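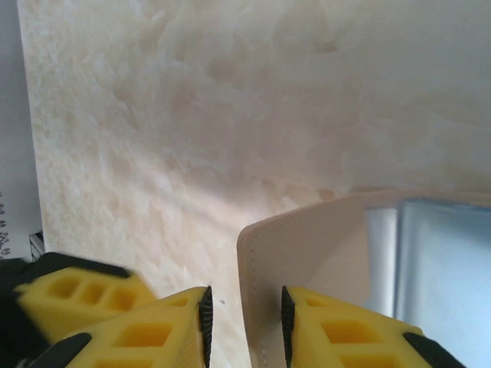
How to set up a monthly gift to a relief appeal

A regular gift helps a charity plan beyond the first weeks of an emergency. Setting one up with the Mahama Relief Fund takes a few minutes, either online or by post.

Before you start

Have your bank account number and sort code to hand. If the account needs two signatures, use the paper form, as the online form only accepts one.

Setting up online

1. Go to the Give page and choose Monthly.

2. Enter an amount. The smallest monthly gift we can take is £2.

3. Pick an appeal from the list. Sarton pays for shelter repairs and Eretti for clean water. If you have no preference, leave it on General Fund - the money then goes wherever there is a shortfall.

4. Choose a payment date, the 1st or the 15th.

5. Tick the Gift Aid box if you pay UK tax. Leave it blank if you are giving on behalf of a company or a club.

6. Check your details and press Confirm. You will get an email with your supporter number. Keep this, as we ask for it whenever you ring.

Setting up by post

Print the form, fill it in with black ink and send it to our Plitard House office. Please don't send cash. Forms that reach us after the 20th start the month after next.

Changing or stopping a gift

Sign in with your supporter number and open My Giving. You can change the amount, move to another appeal or take a break of up to six months. To stop altogether, cancel the Direct Debit with your bank and send us a short note.

Single gifts of £1000 or more are handled separately - use the Large Gifts form on the same page.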